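CHAMADA - COMISSÃO DE RECEPÇÃO AOS CALOUROS + MONITORES DO FIM DE SEMANA

pessoal, o texto vai corrido mesmo porque a lista precisa fechar até o fim de março e já estamos atrasados. leiam até o final antes de mandar mensagem perguntando o que tá escrito aqui.

O Multus (coletivo dos alunos da engenharia e da computação, pra quem chegou agora) está chamando gente pra duas coisas: a comissão que organiza a recepção da turma nova e os monitores que vão junto pro fim de semana de integração no sítio Yammine. São inscrições separadas. Pode se inscrever nas duas, mas aí avisa qual é a prioridade.

COMISSÃO DE RECEPÇÃO
4 vagas. Do terceiro período em diante. Precisa ter as tardes mais ou menos livres até a festa, reunião sempre às 18h na sala do coletivo, dura uma hora quando todo mundo chega na hora (ou seja, uma hora e meia).

O que faz:
- fecha programação com a coordenação e reserva auditório
- corre atrás de som, comida, gelo, extensão elétrica
- cuida do grupo dos calouros e responde as mesmas perguntas muitas vezes, com paciência
- ajuda a turma nova a escolher os representantes. Ano passado isso ficou pra última hora e a votação caiu em semana de prova. Dessa vez queremos resolver logo na primeira semana de aula

Quem coordena é a Ruba Sfeir, sexto período. Ela já fez duas recepções e tem as planilhas todas. Não precisa de experiência, precisa responder mensagem.

MONITORES DO FIM DE SEMANA
Mais gente aqui. São 48 calouros confirmados até agora e deve subir. A conta é um monitor pra cada grupo pequeno, então quanto mais inscrição melhor, depois a gente monta a escala.

Saída do portão de trás às 7h30, volta no dia seguinte no fim da tarde. Monitor dorme no sítio, come junto, faz um turno na cozinha e um turno à noite. Os turnos são sorteados e pode trocar entre vocês desde que avise o Cauã Miranda ANTES. Antes mesmo, não no ônibus.

Importante: sem trote. Nada de tinta, farinha, corte de cabelo, pedágio em sinal. Bebida obrigatória nem se fala. Quem acha que isso é exagero não se inscreve, por favor. Teve veterano no ano passado que levou bronca da coordenação e quase que a gente perde o transporte.

Monitor não paga transporte nem comida. O ônibus saiu por 800 reais, já com sinal pago pela gráfica Comier, que apoia a recepção de novo esse ano. O sítio é a parte, cada calouro contribui com um pouco, quem não puder fala com a Kiều Lưu no privado e fica tudo entre vocês.
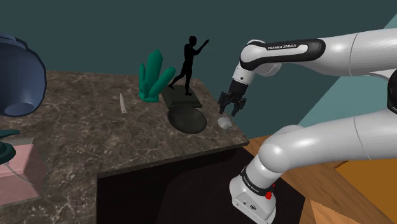 Braço da Franka Emika em simulação, com a garra de dois dedos.

O QUE LEVAR (monitores)
colchonete ou saco de dormir, toalha, repelente, lanterna, remédio que você toma, documento. Roupa de frio, à noite esfria bastante lá. Caixa de som só a do coletivo - uma já basta, a vizinha do sítio reclamou da outra vez com razão.

Quem tem carteira e carro e pode subir com as compras na véspera, coloca isso na inscrição!! A gente cobre a gasolina. Precisamos de dois carros no mínimo, por enquanto só o Szymon Stępień se ofereceu (obrigado Szymon).

Também queremos alguém que toque violão ou qualquer coisa. Tem a noite de apresentação dos grupos e o Atodberg, que é a banda da casa, só confirmou meia banda.

COMO SE INSCREVER
Manda email pra secretaria do coletivo ou deixa um papel na caixinha da sala 449, com:
- nome e período
- qual vaga (comissão, monitor, as duas)
- telefone
- restrição alimentar / alergia
- horários em que NÃO pode
- duas ou tres linhas dizendo por que quer. Não é redação, só pra gente conhecer

Não vale inscrição por recado, áudio ou "coloca meu nome aí". Vale até as 20h do último dia de aula do mês. A Tala Shboul fecha a caixinha e depois disso não abre.

Resposta sai na semana seguinte, por email. Pra comissão tem uma conversa rápida com a Ruba, uns minutinhos. Pra monitor não tem entrevista, mas tem uma reunião obrigatória antes da viagem - primeiros socorros básicos, regras do sítio, divisão dos quartos. Faltou na reunião, não viaja. Sem exceção, já deu problema.

Certificado: sim, vale hora de atividade complementar nas duas funções. A quantidade de horas a coordenação ainda vai confirmar, não adianta perguntar agora. Quem já foi monitor e não recebeu o do ano passado, passa na sala e fala com a Tala, tem uma pasta com vários esquecidos lá.

Se as vagas da comissão lotarem fazemos lista de espera. Sempre desiste alguem.

Dúvida que não esteja respondida aqui: Ruba (comissão), Cauã (monitores), Kiều (dinheiro). Repassem pra turma de vocês, principalmente o pessoal do noturno, que quase nunca fica sabendo a tempo.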